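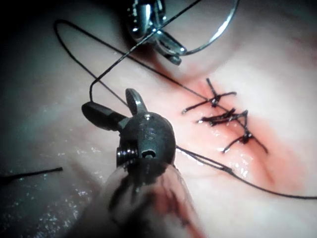 About Tralwood

We started Tralwood in two rented rooms over a shoe repair shop on Erkmont Street, with a phone line we shared with the shop (you would be surprised how many callers wanted new heels). Efa Nicholas had spent years writing the leaflets people take home after an operation, and Nia Gape had spent just as long translating them, and both of them were tired of seeing those leaflets left behind on waiting room chairs. So they began writing better ones, in plain words and big type, with enough white space for a person to scribble down a question or two!

These days we write and translate patient guides for clinics and small hospitals, on everything from hernia repair to what you can eat the night before. Our catalog has grown to 66 titles, and we still read every single one out loud before it goes to print, usually over coffee and sometimes over quite a lot of cake. If a sentence makes the reader stumble, back it goes.
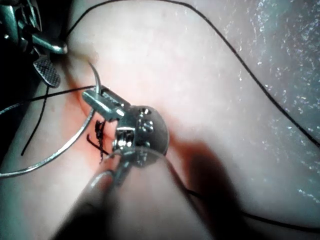 Who we write for

Mostly for the person at the kitchen table the evening before, and for the daughter or neighbor who is driving them in. We keep our guides short, and we're always happy to adapt one for your own clinic, with your phone numbers and your parking directions (please do send us the parking directions).

Come and say hello

You'll find us at Suite 3031 in the Dela Peña Building, up the stairs and to the left. The door sticks a little, so give it a good push.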